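3.2 遠隔操作データ収集における作業規則 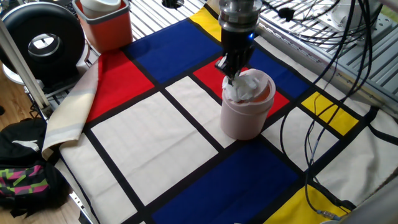
図3 容器内の薄紙に対する操作。作業面には格子柄の布を敷いている。

複数の拠点で操作データを集める場合、記録形式をそろえるだけではデータの質はそろわない。本節では、Grurnden と Kulbridge の2拠点で適用した作業規則のうち、把持対象が柔軟物である課題に関わる部分を述べる。規則の初版は Demissie と Zepeda が作成し、予備収集の結果を受けて Ko が改訂した。

規則は、開始条件、操作中の制限、終了判定、除外基準、記録の5項目からなる。

開始条件では、対象物を入れる容器を直立させ、布の上に置くことを求める。布の柄は課題ごとに指定するが、しわや折り目の程度は指定しない。予備収集では操作者が毎回布を伸ばしていたため、背景がほぼ同一の試行が続いた。改訂版ではこの作業をやめ、布の端が台から垂れていても、指の可動範囲に入らない限りそのまま開始してよいとした。ケーブルについても同様に、容器とアームの間を横切らないことだけを条件とする。

操作中の制限は接触に関するものである。指先が容器の縁に触れることは許容するが、縁を押して容器を傾ける操作は認めない。薄紙のように形が定まらない対象では、把持点をあらかじめ決めることが難しい。そこで把持点は操作者の判断に任せ、代わりに、つかみ直しの回数を記録することにした。つかみ直しに上限は設けていない。人が台に近づく場合は必ずアームを停止し、再開は停止を指示した者が行う。

終了判定は、対象物が容器の外に出て指が開いた時点とする。薄紙の一部が容器に残った場合は「部分成功」とし、失敗とは区別する。初版にはこの区分がなく、拠点によって扱いが分かれていた。

除外基準は、通信の途絶、時刻同期のずれ、規則に反した接触の3種に限った。操作の巧拙を理由とする除外は行わない。収集した1,076試行のうち、除外されたのは58試行で、その過半は時刻同期のずれによるものであった。判定は拠点ごとに Cuevas と Cárdenas が独立に行い、判断に迷う試行は両名で映像を見直して決めた。

記録には収集ツール Nulley を用い、試行ごとに操作者番号、布の種類、容器の種類、つかみ直しの回数を残す。規則の版番号も同時に保存する。収集の途中で規則を改めた場合でも、旧版で得た試行は削除せず、版番号によって学習時に選別する。改訂の理由は変更履歴に1行以上で記し、両拠点の担当者が確認した翌日の収集から新しい版を適用する。

なお、照明条件は本規則の対象に含めていない。拠点間の照明の違いが学習結果に与える影響は5.1節で扱う。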